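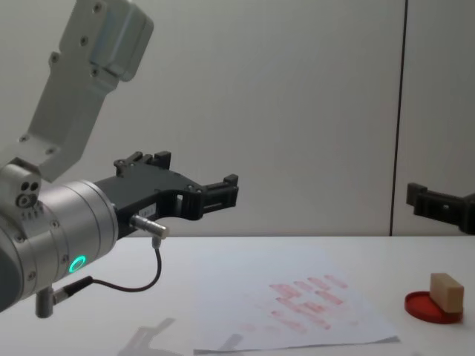 Fig. 1. Two-finger gripper on the wrist joint of the arm.

Unit 5: Occupancy of the Departure Lounge
Kuo-hua Cheung
September 25, 2018

Read before class: Penrose, notes on terminal planning, the section on waiting areas. Bring a calculator.

5.1 Terms

Arrival rate: passengers entering the lounge per unit of time, counted after security.
Dwell time: time between entering the lounge and passing the boarding desk. Time spent in shops counts as dwell time only if the shops lie inside the lounge boundary.
Occupancy: passengers inside the boundary at a given moment.
Load: occupancy divided by usable floor area. Usable area leaves out columns, counters, fixed planters and the boarding queue lane.

Draw the boundary before collecting any data. Most errors in last year's reports came from two groups using different boundaries for the same lounge and then comparing the results.

5.2 Basic relation

Average occupancy equals arrival rate multiplied by average dwell time. The relation holds for any mix of flights as long as the system is close to steady over the period studied. It says nothing about the peak.

Worked case, Trondport, main lounge, busy hour:

Arrival rate: 1,086 passengers per hour
Average dwell time: 37 minutes
Average occupancy: 1,086 x 37 / 60 = 670 (rounded)

Convert minutes to hours before multiplying. An answer of 40,182 means the conversion was skipped.

5.3 Seats

Not every waiting passenger sits. The seated share at Trondport is taken as 76 percent, so demand for seats is 0.76 x 670 = 509. The share is lower on short flights and rises when a delay is posted.

Seats demanded and seats occupied are two different quantities. Bags take seats. Groups of strangers leave gaps, and in rows with fixed armrests the gaps are seldom filled until the lounge is nearly full. Do not size a lounge so that every seat must be used.

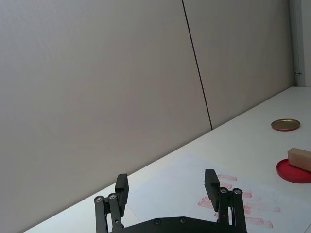

Dayana Villca asked whether the seated share should be measured at all in a crowded lounge, as people who would like a seat and can't find one get recorded as standing. The objection is correct. A seated share taken when seats have run out is a measure of supply. Take the count in hours when free seats are plainly available, and apply the result to the busy hour.

5.4 Limits of the method

Steady state fails when several flights leave close together. The lounge fills for all of them and then empties within minutes. In that case plot cumulative arrivals and cumulative boardings on one time axis; occupancy is the vertical distance between the two curves, and the peak is the largest such distance.

A late inbound aircraft shifts the boarding curve to the right and leaves the arrival curve where it was.

5.5 Problems

1. Repeat the Trondport case with a dwell time of 50 minutes. Give average occupancy and seat demand.
2. A shop inside the boundary is moved outside it. State which of the four terms in 5.1 change and in which direction.
3. Sketch both cumulative curves for two flights leaving ten minutes apart. Mark the peak.

Hand in problems 1 and 3 on paper. Problem 2 will be discussed in class.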